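Workshop notebook, Tuesday, April

Games room and kitchenette, Jardine building, ground floor. Job was the foosball table (sticking rods, slow goal at the door end) and a general look at the room before the Altis people start using it at lunch.

Started with the rods. Took the worst two out, wiped them down with a dry cloth and then a cloth with a little white spirit, and found old grease packed hard inside the bearings. Whoever did it last used the thick stuff. Cleaned the bearings with cotton buds, let them air, and put silicone spray on the rods only. Both now spin freely. The others got the spray without being taken out and are fine for the time being.
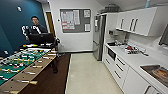
Zoltan P.

Handles next. Three were loose on the near side. Tightened them with the small hex key from the Prostness kit, which fits if you push it in all the way. One still turns a bit under load and will want a new screw. Wood is sound on all of them.

Levelled the table after that. It stands on the dark mat and the floor beyond is the pale vinyl, so I checked the level on the playing surface itself and left the floor out of it. Ball was drifting towards the goal at the door end. Raised the feet at that end by 2 mm and it now stays put on the centre spot. Checked again at 1010 after leaning on both ends, no change.

Kitchenette side: wiped the fridge doors, which show every fingerprint. Cupboard fronts washed with warm water and washing-up liquid. Nothing stronger, it dulls the white.

Notice board by the door: left everything up. The big sheet with the red bands takes most of the left half, so anything new from Jitia will have to go in on the right between the two small notices.

Parts used: silicone spray, cotton buds, one cloth thrown away. Cost from petty cash 56p for the cotton buds.

To do: screw for the turning handle, spare balls (we have more than 3 but they are chipped), felt pads for the chair legs.

Last updated: April

Comments

rods_and_ends: Silicone is right. We used furniture polish on ours and it went gummy in a month.

Bench 2: The spare screws are in the blue tin, second drawer, under the fuses.

mk: Can the goal at the other end be looked at too? Ball gets stuck in the return.

Contact the workshop | Copyright Jardine Workshop Notes | Back to top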